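Perwood 叫法表 说明
读我 / 数据卡，合在一个文件里了，懒得分两份

最后改动：8月19日

先说是什么
一份日用东西的中文叫法对照表。同一样东西，各地、各行、各家怎么叫。土豆、洋芋、马铃薯、山药蛋这种。菜和水果占大头，其次文具，其次厨房里的零碎，再往后就杂了。
一行一个叫法，不是一行一样东西。这点每次都有人弄错，所以放最前面。
收了500样东西，核过的是314样，剩下的在 pending 里，能看，别拿去引用。
一样东西最多12个叫法。再多的砍掉了，砍的原则见后面。

文件
names.csv　主表，核过的都在这
pending.csv　没核的，格式一样，多一列 why
regions.csv　地区代码
sources.txt　出处，乱，慢慢理
changes.txt　改动记录，从上上版开始才认真记，之前的丢了
labels 文件夹　打印用的标签模版，跟数据没关系，有人要就顺手放进来了

编码 UTF-8，不带 BOM。用表格软件直接双击打开会乱码，走导入。这个问题不要再发邮件了。

各列
item_id　东西的编号。不连号，中间合并过几批，空着的不补。
std　通用名。注意是“通用”，不是“正确”。挑的是超市价签上最常见的那个写法，价签都不统一就挑字少的。
alt　叫法，写汉字。
alt_py　读音，拼音注的，不带声调的地方是真的没问到，不是漏。
region　地区代码，查 regions.csv。空 = 不限地区，或者说不清。
layer　1 口语，2 写在纸上也这么写，3 只在行内用（批发、食堂、文具店进货单之类）。
age　老派 / 新派 / 空。很主观。
note　备注，随便写的，别解析它。

举几行看看，逗号分隔，引号省了：
圆珠笔，原子笔，layer 2
圆珠笔，油笔，layer 1，备注：北边多
订书机，订书器，layer 2
订书机，钉书机，layer 2，备注：写法问题，要不要单列吵过，先留
番茄，西红柿，layer 2
番茄，洋柿子，layer 1，老派
透明胶带，胶纸，layer 1
透明胶带，不干胶，layer 1，备注：有的地方不干胶指另一种东西，见“一词多物”
猕猴桃，奇异果，layer 2，备注：有人坚持这是两样。价签上确实常常分开卖，价钱也不一样。表里先当一样

怎么收的
三条路。
一是问人。纸条，上面写通用名，让对方写自己家里怎么叫。不给选项，给了选项大家就照着勾，收回来的全是选项里那几个。早先那批给过选项，已经整批作废，编号就是那时候空出来的。
二是抄。菜场牌子、食堂窗口的黑板、杂货店手写价签。抄的时候错别字照抄，alt 里留原样，note 里写“原文如此”。比如“黄爪”。这种不删，删了就看不出大家是怎么写的。
三是旧单据。Cleletti 文具铺子关门前给的一摞进货单，layer 3 里文具那部分基本靠它。字很潦草，认不出的打了方框，还有几张被水泡过，只用了能看清的。

没从网上爬。有人建议过。网上同一段话互相抄，一个叫法看着到处都有，查到头是一篇文章。要爬的自己另开一份，别往这里合。

核是怎么核的
一个叫法，要两个互不认识的人各自写出来，或者一个人写加一处抄到的，才算核过。只有一处的进 pending，why 写 single。
读音单独核。汉字核过了读音没核，也能进主表，alt_py 就空着。
地区不核。对方说自己哪里人就记哪里，从小搬过家的记小时候那个地方，问不出来就空。

合并规则
容易吵，写细一点。
只差儿化的，合。杏 / 杏儿，留不带儿的，note 里记一笔。
只差“子”的，不合。茄 / 茄子 分开两行。
繁简，合，留简体。
同音不同字，看情况。确定是写错的留在 alt 但不单算叫法；两种写法都有一批人用的，各算各的。订书机那条就是这么来的。
带大小颜色的，不收。小土豆不是土豆的叫法。但“红富士”当苹果的总称用的地方是有的，这种收，layer 1，note 写清楚。
品牌名当通称用的，不收。争议最大的一条，先这样。
砍到上限时先砍 layer 3，再砍只有单处出处的，最后砍老派。老派砍得心疼，所以砍掉的在 changes.txt 里都留了底。

一词多物
反过来的情况，一个叫法指好几样东西。这个最麻烦，主表的格式装不下，现在的办法是每样东西下面各写一行，note 里互相指一下编号。
典型的：地瓜。有的地方是红薯，有的地方是凉薯。
芋头，有的地方也指红薯。
本子，有的人只指有格子的练习本，有的人连便签都算。
夹子，别提了。燕尾夹、长尾夹、回形针、晒衣服的，全叫夹子。表里“夹子”那几行建议不要当真，用的话请先看 note。
橡皮，有地方包括橡皮筋，问了好几遍，对方很确定。
篮和筐也是。问“这个叫什么”，答篮子的、答筐的、答篓的都有，有提手没提手不影响他们怎么叫。原来以为有提手叫篮没提手叫筐，写进过规则，后来收回来的纸条完全对不上，规则删了。
盘、碟、盆之间也差不多，还没动手理，9月再说。

用的时候注意
不要拿行数当使用人数。一行就是一个叫法，背后可能一大片人，也可能就两个。
不要拿来做考题。没有哪个叫法是错的（抄来的错别字除外，那个在 note 里有写）。
地区代码粗，有的到省，有的到县，看当时问到什么程度。画地图会很难看，有人画过。
南边沿海的叫法偏少，认识的人少，没别的原因。欢迎补。
水果里热带的那几样，叫法随批发市场走，变的很快，以今年的为准就行，不要跟老资料对。
note 列里有几处骂人的话，方言原话，没清。给小孩用的自己过滤一下。

拿去做过什么
知道的就这些。
Workneh 输入法的方言词包用过上一版，把 layer 3 也放进去了，结果打“订”出来一堆进货单上的写法。他们后来自己摘掉了。要做词包，建议只用 layer 1 和 2。
Grillport 社区食堂拿去做过双叫法菜牌，通用名在上，本地叫法在下。效果据说还行，就是“地瓜”那块牌子换了几次。
还有拿去做搜索同义词的，没细问。同义词请单向，叫法指到通用名，不要反过来展开，一反过来“夹子”就把整个文具柜都带出来了。

标签模版
labels 里的。空白横条，上面大字写通用名，下面小字写叫法。手写最好，打印的没人看。字写大，隔着桌子要认得出来。类名用两三个字的，“水果”“文具”，别写“办公用品及耗材”，一张纸条写不下还得折。
贴在桌面上比贴在筐上好换。筐会挪。挪了标签就跟着跑，第二天文具堆里全是梨。
笔要粗，圆珠笔不行（油笔也不行）。

许可
随便用，注明出处就好。改过的请改个名字，不要还叫 Perwood 叫法表，有过两份同名的在外面转，编号对不上，收到的更正根本不知道是对哪一份的。

怎么提更正
写清楚 item_id、叫法、哪里人、谁这么叫（不用名字，写“外婆”“食堂师傅”就行）。只写“你这个不对”的没法处理。
新东西先查有没有，很多是用别的叫法已经收了。搜 alt 列，不要只搜 std。
一次不要发太多，核不过来。

还没做的
盘碟盆，上面说了
sources.txt 整理
声调补全，补不全的标出来
layer 3 要不要拆出去单独一个文件，倾向于拆
pending 里放太久的怎么办，没想好
读音录音，有人愿意录，没地方存，在说

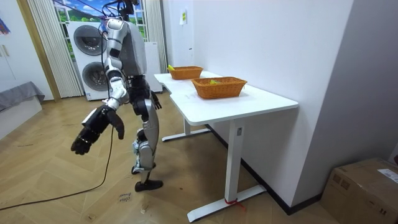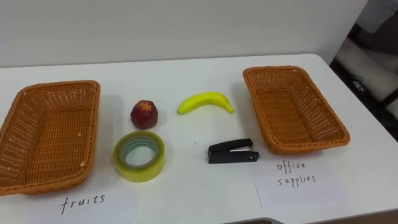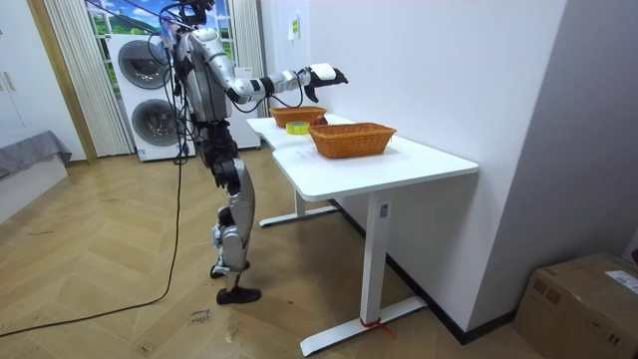

读者来信，原文照贴：
用了两天，有个意见。layer 2 的定义最好再窄一点。我们那边“洋芋”写在菜牌上没问题，写在作业本上老师是要改成土豆的，那算不算“写在纸上也这么写”？我填纸条的时候犹豫了半天，最后填了1，我妈填的2，同一个家里都不一样。另外橡皮那条我作证，我们村也这么叫，要扎头发的那种，就说“拿根橡皮”，量词一换大家就都懂了，所以是不是该加一列量词。还有梨，你们表里没有我们叫的那个，字我不会写，音也注不出来，回头问了再补。

量词那条记下了。layer 2 先不动。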